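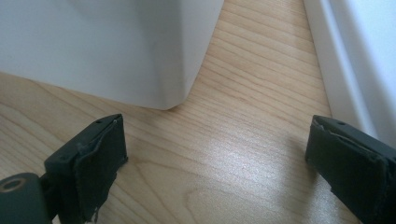 Palumbo Recipe Cards: a dataset of handwritten home cooking

Version 2

What's in it

Palumbo is a collection of 1,880 handwritten recipe cards, typed out line by line and sorted into plain text files. The cards come from kitchen drawers, estate sales and one very generous church cookbook project in Cinmont. Most are for baking, because people seem to write down cakes and keep soup in their heads, but there are plenty of pickles, casseroles and candy too.

I love these things. You get the recipe, sure, but you also get "double this for Easter" and "Ruth's is better" squeezed into the margin, and we've kept every bit of it. If a note was readable, it's in the data!

How the files are laid out

cards/ has one text file per card, in the order it was typed.
fields/ has the same cards split into title, ingredients, method, yield and notes.
units.csv lists every measurement word we ran into and what we think it means.
sources.csv says which batch a card came from (Cinmont, Ridar or Wedeleo) and nothing more personal than that.

A card's file name is its batch plus a number, so ridar-0131 is card 131 from the Ridar batch. Numbers are never reused. If a card gets pulled, its number stays empty.

Spelling and abbreviations

The cards are typed as written. "Choclate" stays "choclate" and "oleo" stays "oleo". The fields/ version has an extra column with modern spelling, which is the one you want for searching. Please don't send fixes for spelling in cards/ - I know it's tempting.

Capital T is a tablespoon and small t is a teaspoon, except in the Wedeleo batch, where one prolific writer used a capital T for both. We worked those out from the rest of the recipe where we could (nobody puts a tablespoon of cloves in a spice cake) and marked them "guess" in the notes where we couldn't.

Oven temperatures are a fun one. A lot of cards just say "moderate" or "quick oven". We left the word alone and put a Fahrenheit range next to it in fields/, using the table at the end of units.csv. Ranges only, no single numbers.
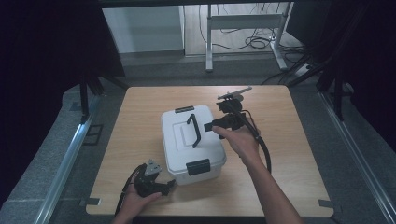
Cards with more than one writer get a separate line for each hand, marked A, B and so on. The letters only mean something inside that one card. Writer A on a fudge card and writer A on the pie crust behind it may be two different people, so don't join on them.

What changed in version 2

Tamara Ghiță went back through the whole Ridar batch and found 11 cards that had been typed twice under different titles. The duplicates are out, and the second titles now live in the notes field, so "Lazy Day Cobbler" and "Peach Thing" both lead you to the same dessert. She also sorted out the cup sizes for the older bread recipes, which was a big job and makes the yields far more believable.

The units list now has gill, glassful, "butter the size of an egg" and "butter the size of a walnut". Still no idea what "one blue bowl" comes to. If your family had a blue bowl, write to us!

Known problems

Fractions were rough in version 1 and a few bad ones are probably still in there. Check anything that asks for more than a cup of baking soda.
Water stains took out the end of some methods. Missing text is marked with three question marks.
Yields are blank on a lot of the cookie cards. We don't fill them in.
The canning and preserving cards are here for their history. Please don't can from them. Use a current, tested recipe.

Using it

Free for study, teaching, hobby projects and dinner. If you print recipes from it, name the dataset and keep the card number with each one so other people can find the original wording. You don't need to ask first, but I'd be thrilled to hear what you made.

New cards are welcome any time. Type it exactly as it's written, margin notes included, and leave out last names and street addresses. The next batch closes in May. Snickerdoodle cards are fine even though we have a heap of them already, and I'd really like more savory ones.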